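Elimdale Community Help > Equipment and Services

Is the Bornach hand-held gripper kit suitable for book handling?

Vusach Reading Room
Our institution is considering the Bornach kit, sold as a pair of hand-held grippers, to record book-filing tasks for an automation project. The quotation is for 6 pairs. Will the fingers manage hardcovers with glossy covers?

Canan Gezer
1/27/21
We have used the kit since November. It is satisfactory for hardcovers, provided that both grippers are used – one at each side of the book. Thin paperbacks remain difficult. We inspect the finger pads after every 100 grasps. Our work with red hardcovers and a file organizer:

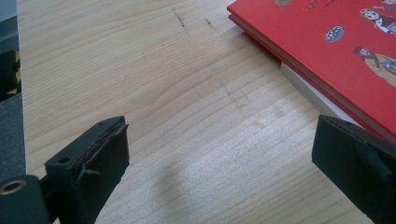
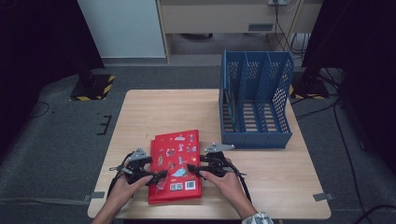 Please request the spare pads with the original order, as ours were delivered separately and arrived 2 weeks late. Support was courteous.

Tatlı
Ask for a trial first. We did and the supplier agreed. I do not know about glossy covers.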